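## 5. Submitting a tip through the Udholm portal

Use this section to set up an anonymous tip line for an unsolved case. You need an administrator login and the case number.

1. Sign in to Udholm and open **Cases > Public Appeals**.
2. Select the case, then click **Add Tip Form**.
3. Enter a public summary of up to 200 words. Leave out witness names and home addresses.
4. Under **Reward**, choose **None**, **Fixed**, or **On conviction**.
5. Set the upload limit. The default is 40 MB per file.

**Note:** Reward wording must match the text approved by your department. Udholm does not check it.
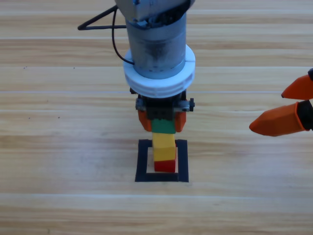 6. Turn on **Anonymous Mode**. Each sender receives a 128-bit reply key and can use it to return to the conversation later.
7. Click **Publish**. The form goes live within 5 minutes.

**Caution:** Reply keys cannot be recovered. If a sender loses the key, they must start a new tip. Link the two by hand under **Related Tips**.

**Caution:** Do not forward tips by regular email. Use **Transfer to Detective** so the access log stays complete.

To close an appeal, return to **Public Appeals** and click **Suspend**. Tips already received stay in the case file.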